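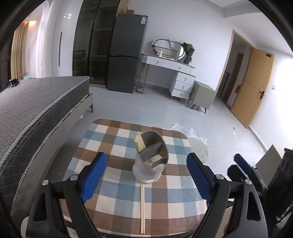 Ercombe
Hardware Test Editor, Plelura

Call for participants: laptop processor comparison panel

Posted November 13, 2019

Plelura is looking for 40 laptop owners to take part in a comparison of mobile processors under everyday load. The results will appear in the processor section of the site, next to our existing bench figures. The panel starts in February and runs for 3 weeks.

Background

Our bench tests are run on mains power, at a fixed room temperature, on a clean installation of the operating system. They are repeatable, and they let us place one chip beside another. They say little about how the same chip behaves after two years in a machine with a dusty fan, a full drive and thirty browser tabs open. Readers have asked for figures of that sort on several occasions and we have not had them to give.

The Brasalach test set was written to collect them. It is a small program that runs a fixed series of tasks and records clock speed, package temperature, power draw and time taken. The tasks are file compression, a spreadsheet recalculation, a short video export, a code build and a scripted browsing session. One complete run takes 30 minutes on a typical dual-core machine and less on anything faster.

Who can take part

You must be 18 or over and live in the United Kingdom. You must own the laptop you intend to test, or have written permission from the owner. Machines issued by an employer are accepted only where that permission covers the installation of software.

The laptop must meet the following:

64-bit processor with at least two physical cores
8 GB of memory or more
Windows 10 or a current Linux distribution
20 GB of free drive space
A battery that holds enough charge for one complete run
No overclocking or undervolting for the length of the panel

Desktop computers, tablets and virtual machines cannot be included. We are short of machines with low-power chips in fanless cases, and applications from owners of these will be looked at first. Machines with a replaced cooler or fresh thermal paste are welcome, provided the work is declared on the form.

What you will do

Participants carry out 2 runs in each week of the panel, one on mains power and one on battery. The laptop should be placed on a hard, flat surface with its vents clear and left alone until the program reports that it has finished. Before each run, restart the machine, wait five minutes and close anything that opened at start-up, apart from security software.

You will also keep a short log. It asks for room temperature, the power plan in use, any updates installed since the previous run and anything out of the ordinary, such as a fan that did not start. A cheap room thermometer is good enough. If you do not have one, say so on the form and we will post one to you.

If a run is interrupted, do not delete the result file. Mark it as incomplete in the log and start again after the machine has been idle for an hour.

Data

The program stores its results as a plain text file in a folder of your choice. Nothing is sent automatically. You can open the file, read it and then upload it through the panel page. It holds the processor model, memory size, drive type, operating system version and the measurements listed earlier. It does not hold your name, your serial number, a list of your files or your browsing history. The browsing task uses pages stored locally and needs no connection.

Published tables will identify machines by model and age only. You may leave the panel at any point and have your results removed, up to the day the tables are published.

Payment

Participants who upload a complete set of runs and a log receive £40. Those who leave early are paid in proportion to the runs uploaded. Payment is by bank transfer after the final upload has been checked. We cannot pay for electricity, repairs or wear to the battery, and anyone whose battery is already swollen or failing should not apply.

How to apply

Fill in the form on the panel page. It asks for the exact processor model, which can be found under System in Windows Settings or by running lscpu on Linux. "Core i5" or "Ryzen 5" alone does not tell us which chip you have, and forms without the full model number will be returned.

Places are given by processor family, so that no one family fills the panel. Applicants who are not placed go on a reserve list unless they ask to be left off it. Questions about the test set should go through the contact page with "Brasalach" in the subject line.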